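Keeping Clear Acrylic Clear

Acrylic scratches more easily than glass, and most of the haze on older shelf risers, trays and drawer dividers comes from cleaning. Paper towels and dry dusting are the usual causes.

Rinse first. Hold the piece under lukewarm water until loose grit has run off, then wash with a drop of dish soap and a soft cotton or microfiber cloth. Wipe in straight lines with light pressure. Blot dry.

Do not use ammonia glass cleaner, rubbing alcohol, acetone or scouring powder. Alcohol can cause fine cracks along cut edges and glued joints, and these cannot be polished out. The dishwasher is also out – the heat warps thin panels.

Sticker residue: rub with a little cooking oil, leave for 4 minutes, then wash as usual. Never scrape with a blade.

Light scratches: use a plastic polish on a damp cloth, small circles, two passes. Deep ones need wet sanding, which is a separate job.
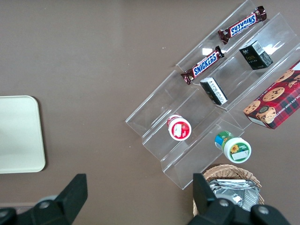
Mei-kuen Siu

Tiered stands for snacks and small boxes collect dust at the back of each step. A soft paintbrush kept for the purpose reaches it once the stand is wet. Wrapped candy can sit directly on the shelf; unwrapped food needs a liner.

Store pieces upright with a cloth between them. Stacked flat, they mark each other every time one is pulled out.

Updated 23/05/2026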